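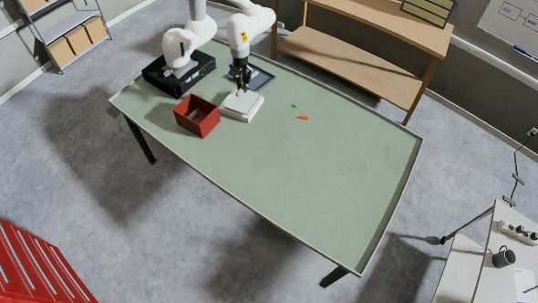

Simulated workshop, worktable station. The arm is at the far end of the table, gripper down.

July 14, 2023
By the Umside project office, Hetedard

Call for participants: chore rating study

Hetedard is recruiting 170 adults for Umside, a paid study of how well robot arms do small household and shop-floor chores. Participants watch recorded attempts at a chore, score each one, and then do the same chore by hand at a matching station in our Ulloa building. No background in robotics or programming is needed. We particularly want people who do this kind of work for a living: stockroom staff, cleaners, kitchen prep workers, home aides, assembly and packing workers.

Background

Most published results on robot chores give a success rate and little else. An attempt is counted as a success if the object ends up in the target area before the time limit. A shift supervisor would not use that standard. A bottle put back upside down in a cabinet has been put back, and someone still has to turn it over. A tray that reaches the right spot after four regrasps has arrived, but at that pace the job would not get done by lunch.

Umside asks people with working experience to apply their own standard. The question is a narrow one: for a given chore, would you accept this result from a coworker, accept it with a fix, or send it back? We collect those judgments and compare them with the automatic scores produced by our task checker, Sivo. In the February pilot the two agreed well on tasks where a single object was moved to an open surface. They agreed poorly on anything involving a container, a stack or a required orientation. The main study is weighted toward that second group.

We hold no position on whether the machines are ready. Some chores in the set look close to usable. Others do not, and a few that seem trivial to a person have a very low rate of acceptable results.

The chores

The set has 18 chores. Each belongs to one of these groups:

- Clearing: small loose items are moved from the table into a box or tray.
- Shelving and retrieval: bottles and similar containers are placed in, or taken from, a confined space.
- Stacking and squaring: flat items are placed on one another with edges lined up.
- Sorting: mixed small parts are separated by type or color.
- Handover: an item is passed between two arms, or from an arm to a fixed holder.

Retrieval from a confined space gives raters the most trouble. The gripper has to enter past the front rim, close on one item and leave its neighbors standing. Where two items are almost touching, there may be no room for a finger between them, and the arm has to choose between pushing and giving up. Raters in the pilot disagreed about whether a push is acceptable. If you have stocked shelves you likely have a view on this, and we would like to record it.

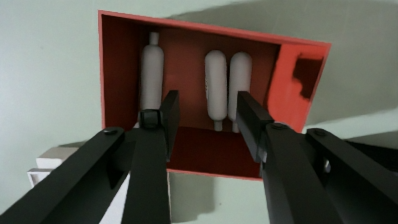 Retrieval station: three bottles in the open red compartment, two of them side by side.

All recordings are made in simulation. The rendered room contains ordinary clutter so that the chore is judged in a plausible setting, but only the items on the task sheet count toward the score. Ignore anything else. The full library holds 1,614 recorded attempts, and each participant sees a small share of it, selected at random. Good and bad attempts are mixed, and you will not be told which control program produced any of them.

What you will do

Session 1 is done at a desk in Ulloa. After a short training block you rate recordings on a three-point scale and mark the moment at which each attempt went wrong, if it did. You may replay any recording and slow it down. Written comments are optional but are read.

Session 2 is done standing. You perform a selection of the same chores at a physical station, first with your hands as you normally would, then with a pair of hand-held pincers with two flat fingers. The second part is slow, and most people find it irritating. It gives us a human baseline under a limit closer to the one the arm works under. Your hands and the work surface are recorded; your face and voice are not.

The sessions are booked separately and must be completed in order. Breaks are built into both.

Who can take part

- Age 18 or over.
- Able to stand at a bench and lift light objects with at least one hand.
- Normal or corrected vision. Please tell us about color blindness. It does not exclude you, but we leave out the color sorting chore.
- Able to read task sheets in English.
- Not employed by Hetedard or by a supplier of robot arms or grippers.

Left-handed participants are welcome and were too few in the pilot.

Payment

Payment is $300, issued by check or bank transfer after Session 2. Participants who complete only Session 1 receive half. Payment does not depend on your ratings or on how fast you work. Parking at Ulloa is free. We do not reimburse travel.

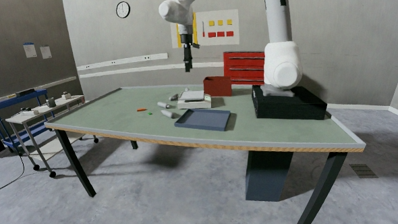 STATIONS AND EQUIPMENT

The main simulated station is a single worktable with robot arms working above it. Items are laid out directly on the tabletop, flat or on their sides, along with a shallow tray and an open red box. Start positions are varied between attempts. A cylinder lying on its side is a harder start than one standing up, and raters should take that into account only where the task sheet says so.

The physical station in Ulloa uses a table of the same height and a set of items matched in size and weight. Surface friction is not an exact match. If an item slides more than you expect, carry on and mention it afterward.

The recordings include views from the room and views from close behind the gripper. You will be given both where they exist. Close views show contact better but hide whatever the fingers cover, so check the room view before marking an item as dropped.

How to apply

Send a short message to the Umside project office with your current or most recent job, which hand you favor, and the times of day you can attend. A resume is not required. We reply to all applicants, including those we cannot place. If your job group is already full, you will be offered a spot on the reserve list.

Ratings are stored under a participant number. You may withdraw at any point before Session 2 ends, and your data will be deleted on request. Results for each chore, with the spread of ratings, will be sent to every participant who asks for them.

Get Hetedard study openings by email. Enter your address to subscribe. You can unsubscribe at any time.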